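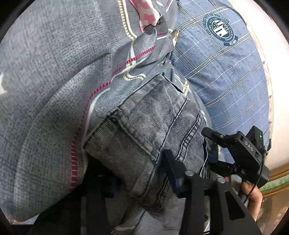 Gripper losing zero part way through a laundry session
Board: Hand-held grippers and data capture

mgounder
We've got two hand-held grippers in use on a clothes sorting task. Mixed pile, mostly children's stuff and denim, pick one item out, lay it flat, next one. On the right-hand unit the jaw opening reading has started to drift. At the start of a session fully closed reads 0 and fully open reads 100, as it should. By the end of the session fully closed reads 13. The left-hand unit is fine.

The operator doesn't notice anything while working. The jaws close properly on the cloth. It's only the number that's wrong, and we only spotted it when Lakshmi plotted the closed position across a whole afternoon. We've had to set aside 41 recordings.

What I've tried so far:
Restarted the unit. Reads 0 again, then drifts again.
Recalibrated twice.
Swapped the cable with the left-hand one. No change.

Any ideas before I take it apart?

bulton_dan
Does it drift gradually or jump?

mgounder
Steps. Flat for a while, then up by 2 or 3, flat again. Never comes back down.

ladi_a
Steps that only go one way sounds mechanical to me. Something is slipping on the shaft. Check the grub screw that holds the encoder magnet. If it's loose it'll creep a bit every time the jaw closes hard on something thick, and denim seams are about the worst thing you can squeeze.

Restarting fixes it because it takes a new zero with the jaws shut. Are you closing them on power-up?

mgounder
Yes, jaws closed on power-up, it's on the checklist. I'll look at the screw in the morning.

Novton_Fan
It's static. Fleece, polyester bedding, dry room with the heating on in December. We had exactly this with bedsheets. Bought an earthing strap, problem gone.

ladi_a
Static would give you dropouts or spikes. I can't see it giving clean steps in one direction on one unit out of two in the same pile of clothes.

Novton_Fan
I'm telling you what happened to us. The strap cost next to nothing, he may as well try it.

danica.b
Did you change anything else when you fitted the strap?

Novton_Fan
We moved to new finger pieces the same week. I don't think that matters.

danica.b
It might matter quite a lot, if you had the jaw off to fit them and did the screws up again.

Separate question for Muthu. You said the operator doesn't notice anything. Have they had any thread caught in the joint? I had a loose thread off a hem wind itself round the pivot and the jaw was stopping short. It looked closed. It was short by a couple of millimetres and I only found it with a torch.

mgounder
No thread I can see from outside but I'll check that as well.

lakshmi_d
I work with Muthu. Adding the bit he left out: the steps line up with the heavy items. I went through 11 of the bad recordings by hand and in every one the reading goes up straight after a pick on jeans or a jacket. T-shirts and pillowcases do nothing to it.

ladi_a
There you go then.

Arumugam_Tools
Please also think about the operator. If something is loose inside, it can let go completely. We had a finger piece come off when someone was squeezing hard and it caught her across the knuckle. Only a scratch, but we stopped using that unit the same day and I'd suggest you do the same until it's been opened.

mgounder
Fair point. It's out of use as of now. We'll carry on with the spare.

bulton_dan
Bit over the top for a wrong number, surely? The jaw works.

Arumugam_Tools
The jaw works today. You don't know what's loose until you look.

anil_s
Agree with pulling it. Even if it's safe, every recording you make with it is one more to throw away.

mgounder
Opened it up. Ladi was right, the magnet holder screw was loose. I could turn the holder on the shaft with a fingernail. Danica was also right, there was blue thread wound round the pivot, though not enough to stop the jaw as far as I can tell.

Cleaned the thread out, refitted the screw with a drop of Rastent medium threadlock, left it overnight. Did a hundred hard closes on a folded pair of jeans this morning. Closed reads 0 at the start and 0 at the end.

danica.b
Good. Check the left one too, it's had the same use.

mgounder
Did that at lunch. Quarter of a turn loose. Threadlocked.

lakshmi_d
Can the 41 be saved? If the offset only changes in steps, I could subtract it from each step onwards.

anil_s
I wouldn't. You don't know exactly where in the squeeze it slipped, so the picks on the heavy items will be wrong even after you correct the rest. Those are the ones you want most.

ladi_a
I'd correct them and mark them as corrected. The T-shirt picks are perfectly good data.

anil_s
Then cut the recordings and keep only the T-shirts. Mixing them will catch somebody out in six months.

lakshmi_d
I'll correct one and compare it with the video before deciding. We've also added a closed-jaw check to the end of each session. Anything over 2 and the unit comes off the bench.

Novton_Fan
Still worth getting a strap.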